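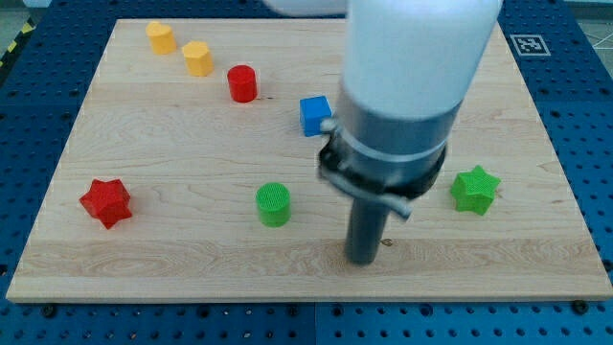
Farhad Nazari asks whether a new maple board has to be oiled before its first use, or if it can go straight to the kitchen. Oil it first. Bare maple takes up water and stains quickly, and the first coats do most of the work.

## 3. Oiling the board

You will need the Hellia board oil, two lint-free cloths and a sheet of fine sandpaper (400 grit).

1. Wipe the board with a damp cloth. This raises the grain a little.
2. Stand it on edge until fully dry - overnight is best.
3. Sand lightly along the grain, then wipe off the dust.
4. Pour a small pool of oil in the middle and spread it toward the edges.
5. Oil the other face and all four sides. The end grain will need more than the rest.
6. Leave for 5 hours, then wipe off whatever is still on the surface.
7. Repeat steps 4 to 6 the next day.

**Note:** Use the same amount of oil on both faces. A board oiled on one side only may cup.

**Caution:** Do not use olive or sunflower oil. They turn sticky and start to smell.

**Caution:** Do not put the board in a dishwasher or leave it standing in water.

### 3.1 Re-oiling

Oil again when water no longer beads on the surface. With daily use, expect to do this once a month. Boards kept near a heater dry out faster - check them from October on.

Small cracks in the end grain can be filled with Bruvo board wax. For deeper splits, stop using the board and see section 5.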